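Notebook - August, glaze tests, Zolodeck base

Started 7:40 am. Parviz already had the small kiln open.
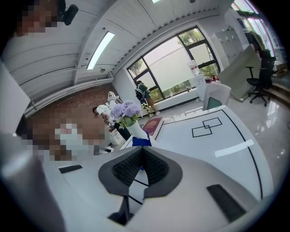 Batch 3 of the Zolodeck clear over the Multham clay. Same recipe as last time except whiting down a bit and the Hashmi frit instead of the old one (old one finished, bag went in the bin, label copied to inside back cover). Dry weight 533 g, water 370 g. Sieved twice. Still thicker than I like - settles fast, hard pan at the bottom by lunch. Pinch of epsom salts helped some.

Dipped 20 tiles. Three second dip on the first half, five on the rest. Numbers on the backs in iron wash this time, pencil burned off last round and we lost half the results. Do not use pencil!!

Tiles 4 and 11 crawled at the corner before they even went in. Dust? Or my fingers. Wiped tile 11 back and redipped, left 4 alone to see.

Sachiko Fukuda looked at the batch 2 tiles and thinks the crazing is the clay body, not the glaze. Says Davden had the same trouble with Multham clay and went to a slower cool. I think its more silica we need but happy to try both. So:

- half the tiles in tonight, usual cool
- other half tommorow, hold on the way down, Parviz to write the program
- if both craze, batch 4 gets more silica

Pinholes on batch 2 are worse on the thick ones. Counted none on the thin edge of tile 7, plenty in the middle. Longer soak at top maybe.

Cone pack on middle shelf, one on the bottom too, the bottom has been running cold.

Kiln on 4:15 pm. First ramp slow, checked at 256, lid prop out after that.

To buy: frit, 80 mesh sieve (ours has a hole near the rim), wax. Parviz has the order form.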